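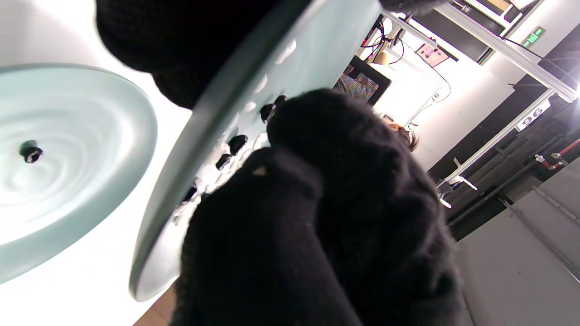 A frosted glass disc in gloved hands. Glassware stock, Vostetgate Reuse Depot.

Vostetgate Reuse Depot
Progress report to the Iltanside Fund
25 Jun 2025

Summary

The depot is open, the roof is on, and we have spent slightly less than we said we would. We expect the Fund's auditors will want to know why, so an explanation follows under Money.

Intake and sales

We took in 462 loads of household goods this period. Furniture makes up the bulk of it, followed by kitchen goods and then by exercise bikes, which remain in a class of their own. We sold 2 bikes. We have stopped accepting them until the other 9 find homes, and the sign at the gate now says so in large letters. People read the sign and then ask.

Glass and china sell better than the proposal assumed, mainly to people furnishing a first apartment. Wardrobes sell worse. Nearly everyone who wants a large wardrobe already has one, and would like us to come and get it.

The van

The Usuga route started late. Our application described the road as "passable in all seasons," a phrase we wrote in summer. Collections there now run every other week, and we have moved the pickup point down to the Huron Street lot, where the van can turn around without help from a farmer.

Money

The underspend comes from two places. The second-hand shelving cost less than budgeted – we are a reuse depot, and buying it new would have looked bad – and the card reader was delivered months after we ordered it, so its fees started late. We would like to move the balance to van repairs. The van has been making its own case for this since November.

Training

All 12 trainee places are filled. The furniture repair course is full again and has a waiting list. The course on record keeping has no waiting list. We have made it part of the furniture course.

Next period

Fix the loading dock door. Agree on a price for wardrobes that someone will pay. Send the Fund the insurance certificate it asked for in its last two letters, which is attached this time – we checked.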